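Begleitblatt zur Exkursion, Modul Greifen und Handhaben
Zusammengestellt von Maricruz Gallegos

Liebe alle, wie versprochen kommen jetzt meine Notizen vom Besuch bei Wibisono. Ich habe sie abends im Zug getippt, also verzeiht mir den Stil (und die Abkürzungen, die ich hoffentlich alle wieder aufgelöst habe). Wer im Dezember nicht mitfahren konnte, kommt damit trotzdem gut durch die Übung. Wer dabei war, liest bitte vor allem den Teil zu weichen Behältern noch einmal, da gab es auf der Rückfahrt im Bus einiges Durcheinander!

Angefangen haben wir um 9.30 Uhr in Gramel, im Seminarraum über der Werkstatt. Wubit Yilma hat uns durch den Tag geführt und erst einmal erklärt, woran ihre Gruppe arbeitet: Ein Mensch macht eine Aufgabe mit zwei Handgreifern vor, die Bewegung wird aufgezeichnet, und aus vielen solchen Durchgängen lernt später ein Roboter, wie es geht. Das Projekt heißt Volum, und wie der Name schon andeutet, dreht sich alles um Behälter: hineinlegen, herausholen, umfüllen, stapeln. Der Datensatz hatte bei unserem Besuch 1252 Durchgänge, das Ziel für diesen Abschnitt sind 2000. Ich fand das erst wenig, bis ich selbst an der Reihe war. Nach einer Viertelstunde hatte ich lahme Unterarme und großen Respekt vor den Leuten, die das den ganzen Vormittag machen.

Wichtig für euch ist der Unterschied zum klassischen Einlernen, wie wir es in der dritten Sitzung hatten. Dort führt man den Roboterarm selbst oder fährt ihn mit dem Bediengerät von Punkt zu Punkt. Bei Wibisono braucht man für die Aufnahme gar keinen Arm. Man hält nur den Greifer in der Hand, und später muss die Lage der Greiferfinger im Raum bekannt sein, für jeden Zeitpunkt und für beide Hände. Schreibt euch das bitte an den Rand, darauf baut Aufgabe 2 auf.

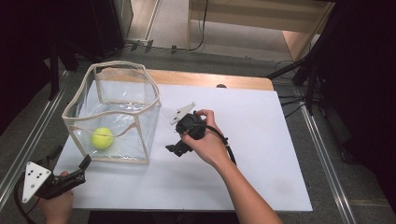

Weiche Behälter sind ein schönes Beispiel dafür, warum zwei Hände manchmal mehr bringen als ein besonders guter Greifer. Eine Kiste aus Hartplastik bleibt stehen, wie sie steht, und man kann ihre Form einmal vermessen und danach als bekannt annehmen. Bei einem Behälter mit nachgiebigen Wänden geht das nicht so leicht. Schaut euch den beigefarbenen Rand der durchsichtigen Box an: Er hängt etwas durch, die Öffnung ist also kein sauberes Rechteck, und die Wände werfen leichte Falten und spiegeln. Für eine Kamera ist das alles unangenehm, der Tennisball am Boden der Box dagegen ist mit seinem leuchtenden Gelbgrün ein dankbares Objekt. An den Greifern seht ihr auch die weißen dreieckigen Plättchen mit den dunklen Punkten. Überlegt mal, was mit einer optischen Lageschätzung passiert, wenn so ein Plättchen verdeckt wird, und wie man sich dann behelfen könnte.

Nach der Mittagspause (Linsensuppe, sehr zu empfehlen) ging es noch um die Auswertung. Wubit Yilma sortiert Durchgänge aus, bei denen der Greifer am Rand hängen bleibt, behält aber solche, in denen jemand neu ansetzt und es dann schafft. Darüber haben wir lange diskutiert, und ich bin immer noch unschlüssig.

Bis zur nächsten Sitzung:

Aufgabe 1: Skizziert einen Ablauf, mit dem zwei Greifer einen Ball aus einem oben offenen, weichen Behälter holen. Welche Hand macht was, und wann?

Aufgabe 2: Welche Größen müsst ihr dafür aufzeichnen? Bitte mit Einheiten!

Abgabe wie immer in meinem Fach oder per Mail. Die Folien aus Prokedcombe lade ich noch hoch.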